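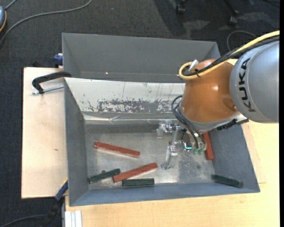 I have become a great believer in the big, plain, open bin, and I want to make the case for it to anyone who still keeps their stuff in divided trays. For years I was a tray person! Every small part had its own slot, every slot had its own label, and I spent more of my life filing things than using them. Then I started paying attention to bins. A good one has sloping sides, so your hand goes in without a fight, and it has far more floor than you think you need. Six blocks, three red and three dark green, look almost lost in a big gray one, and I love that. You can tell the colors apart from across a room. You don't need a label to know which are the red ones.

Space is the part people argue with me over. My friend Samina Satti runs the stockroom at Hollari, where they repair and rent out wooden games for fairs and school parties, and she thinks half-empty bins are a crime against shelving. She once counted 2,013 loose pieces in that stockroom, in trays stacked up to the ceiling, and she was proud of how tightly it all fit. I was impressed too, until I watched her look for a particular peg. Out came a tray, then the tray under it, then the one under that (which turned out to be upside down), and after all that the peg was in her apron pocket.

Tight packing looks wonderful on the day you do it. It's a lovely feeling, I won't pretend otherwise, and I've taken pictures of my own drawers like a proud parent. But a storage place gets opened hundreds of times, and each time you pay a little for how snug it is. Give the same things some bare floor and you just reach in and go.

And please, let the thing get scruffy. I have a soft spot for scratches and flaking paint on the inside of a bin, the dull patches, the smudges that won't come off. When I shared a workshop in Ratholm we had a beautiful set of white boxes with fitted lids, and everyone was so careful with them that the tools ended up living on the windowsill. The old metal bin by the door, the ugly one, held everything we cared about. You could toss a mallet into it with a big happy clang and nobody winced.

Color is my other hobbyhorse. Two strong colors will do more for a shared bin than a whole sheet of printed stickers. Paint one set of parts red and the other green, mix them up as much as you like, and people can still pull out a set while they're talking to you. I know red and green is a hard pair for some eyes, so make one much darker than the other, or add a stripe, or go with yellow and navy. Just pick something bold! Beige and slightly different beige is how sets get mixed for good.

Samina has given me one shelf to try all this on, starting in June. She has already warned me that if a single croquet hoop goes missing, the trays are coming back. I've ordered two bins, the widest that will fit through her door, and I can't wait to scratch them up.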